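Notes on the Care and Folding of Fleece Cloths

Readers of this blog have asked that the household linen series be extended to fleece. The present entry is limited to small two-sided cloths of the kind sold as lap covers, pet covers and stroller blankets. Larger throws were treated in an earlier entry, and the advice given there still stands.

The cloth considered in this entry is pink on one face and dark gray on the other, with a lighter gray stitched border. Two-sided fleece has become common in the past few years. The author has owned several pieces, including one from Wundent and one from Remik, and finds little to choose between them once they have been through the wash.

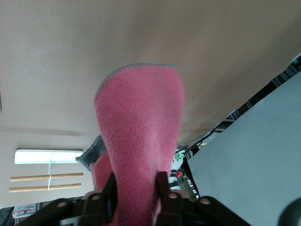 Pilling is the usual complaint. It cannot be avoided entirely, but it can be delayed. Fleece should be washed inside a mesh bag or with other soft items, never with towels, jeans or anything that closes with a zipper. The water should be no warmer than 30 degrees Celsius, and the detergent should be liquid. Fabric softener is to be left out. It coats the fibers and flattens the pile, and the effect is difficult to reverse.

Where pills have already formed, a battery-operated fabric shaver may be used on a flat, hard surface. The author uses a Bumell shaver, now missing its cap. Light passes are recommended. The border stitching must be kept clear of the blade, as a single caught thread will open a surprising length of edge.

Drying presents few problems. A cloth of this size may be hung over a rail overnight and will ordinarily be ready by morning. Tumble drying on the lowest setting is acceptable. Ironing is not.
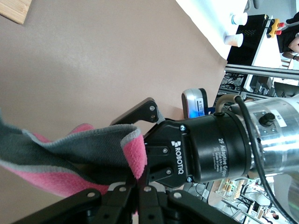
Folding deserves more attention than it generally receives. Fleece does not hold a crease, and a stack of it will lean and slide if the folds are uneven. The cloth should be spread on a table large enough to take the whole of it, smoothed from the middle outward, and folded in half 2 times, with the borders matched at each fold. Corners are best aligned before the sides. Two-sided pieces should be stored with the same face outward throughout the stack, so that a particular color can be found without unfolding the rest.

Rolling is an alternative for drawers. The Wanigasekara method, described here last September, works well for cotton but produces a bulky roll in fleece and is not recommended for shallow drawers.

The next entry will address wool blankets and the question of cedar.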